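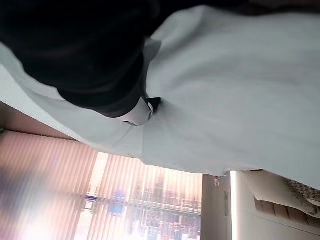
What does Trullora do?

Trullora compares robot grippers, hands, arms, cameras and controllers on ordinary household tasks, and publishes the results for the people who build, buy and use them.

About us

Trullora is an independent test house founded by Nipon Rojanasak, who remains its director. The company does not manufacture or sell robots and takes no commission on sales. Its income comes from testing fees and from subscriptions to its reports. A manufacturer may see the results for its own product before publication and may correct errors of fact. It may not withdraw a product once testing has begun.

Our work on bedding

Soft goods are the largest part of our programme. A gripper that performs well on boxes and bottles may do poorly with cloth, which folds, slips and hides its own edges. The bedding programme, known in our reports as Janitine, is led by Lahcen Bennani and covers 14 tasks, from drawing up a sheet to changing a pillowcase.
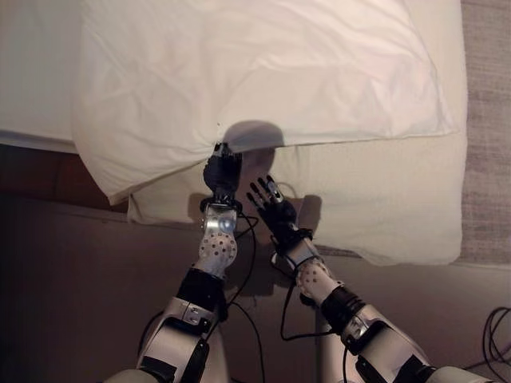 Hands with several fingers are assessed separately from simple two-part grippers, as the two designs are rarely bought for the same reasons. Our assessors record how a hand enters a narrow opening, how much cloth it gathers on the way in, and whether the fingers can be spread again once they are inside. Pillowcases are well suited to this part of the work. One hand can go into the open end with its fingers pressed together while the other stays open beside it, so that both postures are examined in a single trial. Cable routing is noted on the same form, and loops hanging from the wrists are reported to the client together with their position.

Each device is given 20 trials per task. Four of these are set aside for the client's own settings, and the remainder are run with ours. The same bedding is used for all devices within a comparison and is washed between clients. Arms are compared in pairs, as most of the tasks in the programme call for two, and a pair is scored as one unit even where the client intends to sell the arms singly. 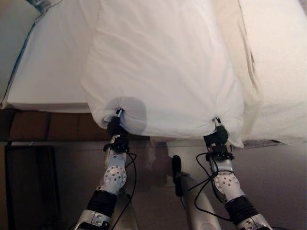 Scores for paired work take account of timing, evenness of lift and the condition of the cloth afterwards. Controllers are compared with the arms and grippers left unchanged, so that any difference in the score can be traced to the controller. Cameras are treated in the same way, with further trials in strong daylight and in low light.

Our reports

The Prasertsri Report is issued every May and contains the full tables for all devices tested in the preceding year. Shorter notes appear under the title Pretiden when a single product has been retested after a change of design. Our archive now holds the records of 1000 trials, which subscribers may consult on request.

Requests for testing should be made in writing to the director. Please state the make of arm, the type of gripper and the controller in use.

Page last revised March 10, 2020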